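我为什么不再按克数做饭

前几年我迷上了精确。菜谱上写“盐少许”,我看了就来气,少许到底是多少?于是下了个叫 Skatora 的菜谱应用,里面什么都标到克,连葱花都有数。那阵子我做一锅红烧肉,光备料就要折腾半个晚上,碗碗碟碟摆了一台面,洗碗的时候才觉得自己像个傻子。

味道呢?说实话,还行,每次都还行,可也就这样了。

去年十二月回老家,看我妈和面。她从缸里舀面粉,水从壶里直接倒,手伸进去捏两下,嫌干,再淋一点。我在旁边问她大概几比几,她说你摸摸不就知道了。我摸了,我不知道。但那天的饺子皮比我按 300 克面粉一丝不差配出来的好吃太多了,我吃得有点生气。
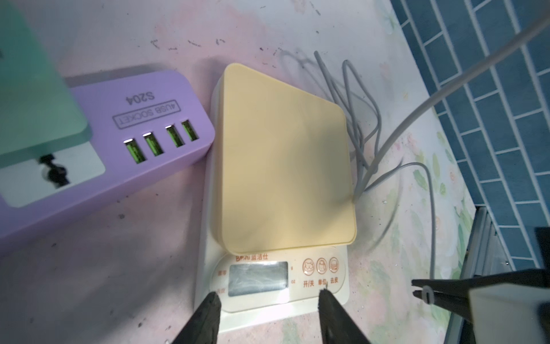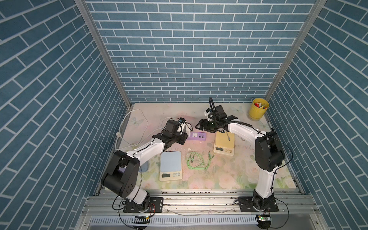
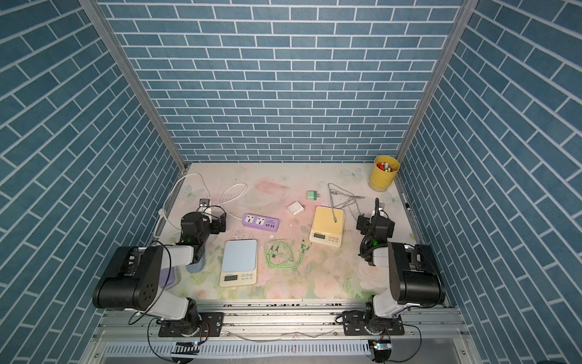
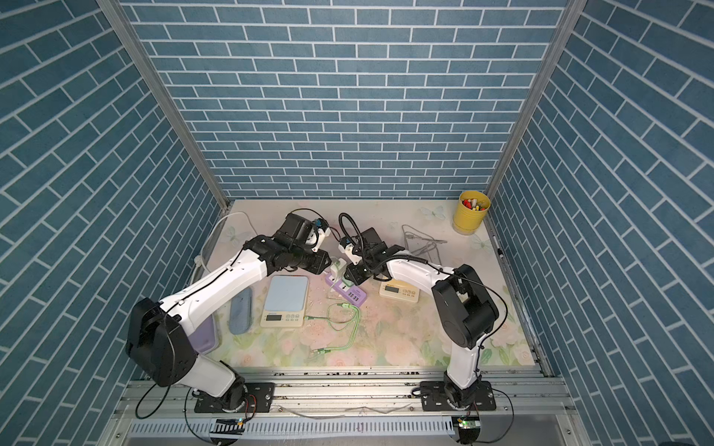 回来以后我就试着放手。第一回炒青菜咸得没法吃,第二回又淡了,到第五六回,手腕好像自己有了点主意。面粉也一样,南方梅雨天和北方冬天,同一袋面吃水都不一样,菜谱里那个数字再漂亮,它也不知道你家厨房今天潮不潮啊!

当然会有朋友反驳我:烘焙呢?烘焙我认输。做戚风还是老老实实称,我凭感觉烤过一个,塌得跟鞋垫似的,最后拌酸奶吃了三天。咖啡我也还在称,这个纯属习惯,改不掉。

我烦的是另一种风气,好像没有数字就不算会做饭。前阵子逛论坛,有人为一碗凉面的酱汁比例吵了好几页,从芝麻酱吵到醋,吵到后来都没人提那碗面好不好吃。还有人劝新手先花 585 块把量具买齐再开火。何必呢,先炒个鸡蛋嘛,炒糊了再炒一个。

Skatora 我没删,偶尔还翻翻,看看人家怎么搭配。只是现在看到“盐少许”,我不再来气了,抓一撮撒下去,尝一口,不够再添。昨晚的番茄蛋汤就是这么做的,稍微酸了点,我挺喜欢。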